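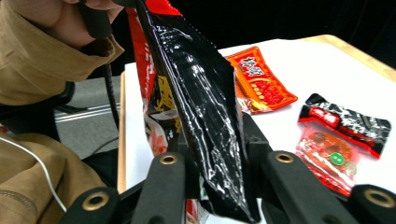 Tri de sachets, le noir brillant dans la pince, d'autres à plat sur la table blanche.

Sujet : Démonstrations à la pince tenue en main, vous y croyez vraiment ?

yentili
13 juin 2020
Je pose la question parce que chez nous tout le monde s'emballe. On a 412 démos de prise de sachets, faites à la main, sans bras, et le chef de projet parle déjà de « généraliser à tout le rayon ». Sauf que quand on passe sur le vrai bras, la politique apprise referme à côté ou écrase le produit. J'ai du mal à croire qu'en doublant le nombre de démos on règle ça. Quelqu'un a des résultats sur du souple ? Pas des cubes en mousse, merci.

geum_38
Regarde ta photo : un sachet noir tout froissé, plein de reflets blancs, et un autre emballage à moitié caché derrière, qui a l'air pris avec. Si tu gardes des prises comme ça dans le jeu, il ne faut pas s'étonner que le bras attrape deux paquets.

yentili
Possible. Mais alors il faut trier à l'œil, et le côté « c'est rapide, n'importe qui peut enregistrer » en prend un coup.

Anisa W.
Pas d'accord avec le pessimisme. À Pillcombe on a fait 604 démos à la main sur des emballages souples et on s'en sort correctement. On en a jeté 189 avant l'entraînement, tout ce qui était double prise, geste hésitant, vitesse absurde. Le tri est pénible, la télécommande l'est dix fois plus.

vosteck
« Correctement », ça veut dire quoi ? Sur combien d'essais, et avec des sachets jamais vus ? Tout le monde annonce que ça marche et personne ne donne le protocole.

Anisa W.
Sachets jamais vus, même table, même éclairage. Je n'ai pas le chiffre sous la main et je ne vais pas en sortir un au hasard.

vosteck
Même table et même éclairage, donc. Je m'en doutais.

palemham
Je défends la téléopération, tant pis si c'est passé de mode. L'opérateur subit les limites du bras : portée, vitesse, retard. À la main on tourne le poignet comme on veut, on prend le paquet sous un angle que le robot n'atteindra jamais, et on découvre ça au déploiement.

geum_38
Oui, enfin, la téléop sur du film plastique, j'ai donné. Sans retour d'effort on serre trop ou pas assez. On perdait jusqu'à 884 secondes par série rien qu'en reprises. Pour les angles, tu rejoues les trajectoires dans le modèle du bras et tu vires celles qui ne passent pas.

palemham
Encore un filtre. Il reste quoi à la fin ?

yentili
C'est un peu ma question de départ. Bon, je vais refaire un petit lot avec un seul sachet par prise et passer le contrôle d'atteignabilité avant d'entraîner. Si c'est toujours aussi mauvais, je ressors les manettes.

Anisa W.
Change aussi le fond et la lumière tant que tu y es. Et garde les prises ratées dans un dossier à part, ça nous a servi.

vosteck
Et publie le nombre d'essais, cette fois.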